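Olstead Self Storage - Frequently Asked Questions

What sizes do you have?
Lockers start at 20 square feet and the largest drive-up units are 363 square feet. Most people moving out of a two-bedroom apartment take the 125. If you rent one that turns out too small, you can switch at any time and we prorate the difference.

How long do I have to rent for?
One month is the minimum. After that you pay month to month and can leave with 10 days' notice, by email or at the front desk.

When can I get in?
Gate hours are 6 a.m. to 10 p.m. every day. The office keeps shorter hours and closes at noon on Friday. Your gate code works whether or not the office is open.

Do I need my own lock?
Yes. Disc locks fit all of our doors. Padlocks with a long shackle do not fit the newer doors in the Whitlock Road building. We sell locks at the desk.

Is the storage heated?
The Whitlock Road building is kept between 55 and 80 degrees all year. Drive-up units are not heated or cooled. Wood furniture, records and photographs should go indoors.

What can't I store?
Gasoline, propane, paint thinner, fireworks, food, plants, animals, and anything with a fuel tank that hasn't been drained. Tires are fine, up to 4 per unit.

Do I need insurance?
Yes. Many renters' and homeowners' policies cover goods in storage, so check yours first. If it doesn't, you can add our Tirken plan to your monthly bill.

What happens if I pay late?
There is a five-day grace period. After that a late fee is added and your gate code stops working until the balance is paid. Call us if you know a payment will be late - we can usually move the due date once.

Can someone else use my unit?
Yes, if they are listed on the lease. Come in with them and bring both IDs.
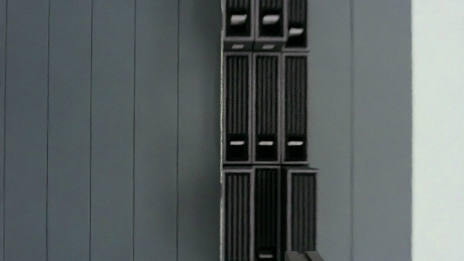
We can also add a person by mail if you live out of town. Send the signed form to the Gultorville office and allow a week for it to go through.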